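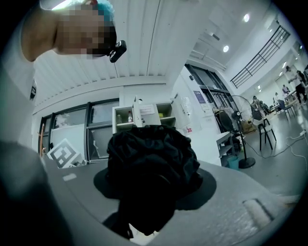 Skisau Textile Reuse Program
Interim progress report, period ending October

1. Status

Work under the Burness grant is on schedule except for the fiber sorting trials (section 3). Intake at the Rodano depot opened in the first month of the period and now runs five mornings a week.

2. Intake and grading

The depot accepted 164 sacks of used clothing. Each sack was weighed on arrival and graded as wearable, repairable or fiber only. Dark cotton knits made up the largest share of the fiber-only grade, mostly through fading and worn seams. Grading sheets were revised once to separate zippered items, which had been slowing the cutting bench.

3. Fiber sorting

Six trial lots were planned and four were run. The remaining two are held until Nishimura delivers the replacement carding rollers — the order was confirmed at a lead time of 30 days. Blends with elastane continue to clog the feed and are being set aside in labeled bins.

4. Spending

Spending is within budget on all lines but transport. The overrun comes from a second weekly pickup at Skisau. We request approval to move the unspent training balance to transport.

5. Next period

Complete lots 5 and 6. Issue the revised grading guide. Obtain a second quote for baling, with collection from the Rodano loading dock before 6 a.m.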